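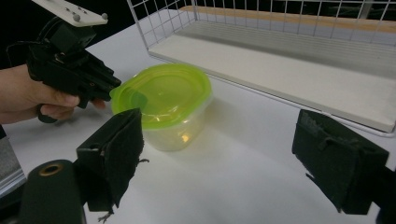

A food container with a green lid beside a wire basket on one of the tables at Pavside.

Home | News | Visits | Publications | Contact

Visit to the Pavside Household Storage Center

In December a delegation from the Arine Institute visited the Pavside center, where kitchen containers, baskets and shelving are tested before they are offered to schools and care homes. The visit began at 9:30 a.m. and covered 4 work areas.

The first area is reserved for food containers. Staff explained that lids are opened and closed 3,000 times before a tub is approved, and that round tubs are assessed separately from square ones. Colored lids are preferred by the kitchens that the center supplies, as they allow contents to be sorted by day of use.

Members of the delegation then reviewed the storage tables, where containers are placed in and beside baskets to compare access and shelf space. The center's catalog lists 3,074 items, including several lines of wire basket from the supplier Tostier. Our delegation asked about cleaning, and was informed that the baskets are washed at 40 degrees and inspected at the welds.

The afternoon was given to the Nghiêm reading room, which holds the test records. Copies of the lid reports may be requested in writing. A return visit to the shelving area is planned once the new racks have been installed.

Shares: 4 | Comments: 0

© Arine Institute. All rights reserved. Contact | Back to top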